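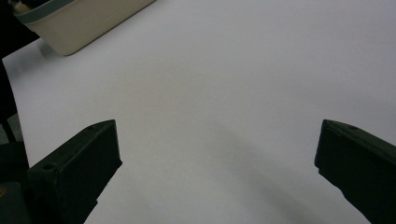 Semis d'hémérocalles : on garde quoi la première année ?

Forum > Vivaces > Hybridation amateur > Hémérocalles

Rechercher dans le forum Mots-clés OK

johanna_ruchti
22/06/2026
Bonjour tout le monde ! J'ai fait mes premiers croisements l'an dernier (ma vieille jaune sans étiquette × 'Gotedier') et je me retrouve avec 146 plantules en godets, au secours. 28 fleurissent déjà, les autres font du feuillage et c'est tout. Mon balcon déborde et mon mari commence à compter les pots. Vous triez dès la première floraison, ou vous attendez ?

Sepehr R.
Moi je trie tout de suite. Une fleur moche à la première hampe, compost ! J'ai gardé des semis pendant des années « pour voir » et j'ai surtout vu du désherbage.

fikri_rondo
Pas d'accord avec Sepehr, désolé. La première floraison est souvent ratée, surtout en godet : hampe courte, deux boutons, couleur délavée. Mon 'Urko' était d'un saumon triste la première année et maintenant c'est la plante que tout le monde me demande. Mets-les en pleine terre, même serrés, et juge l'été prochain.

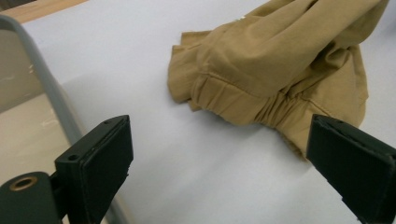 Re: Semis d'hémérocalles

johanna_ruchti
Serrés comment ? J'ai une bande le long du garage, plein sud, terre assez lourde. Et les tout petits, je les laisse en godet ?

fikri_rondo
Un fer de bêche entre chaque, ça passe pour deux ans. Les petits, repique-les en septembre. J'avais essayé en mai, ils ont boudé tout l'été.

Sepehr R.
Deux ans pour des plantes que tu vas jeter... enfin, chacun son jardin :) Note au moins les parents sur chaque étiquette, au crayon à papier, le feutre s'efface.

C. Baxter
Je coupe la poire en deux : j'élimine les feuillages rouillés et les chétifs, je ne touche pas au reste. Il m'en est resté 31 la dernière fois, c'était gérable.

johanna_ruchti
Ok, je pars là-dessus. Et s'il y en a qui veulent des rescapés, je donne !

Discussions récentes
Clivias : semer les graines fraîches ou sèches ?
Rouille sur 'Hassanpour', traiter ou arracher
Diviser une agapanthe en pot
Bourse aux plantes d'Ulport : qui y va ?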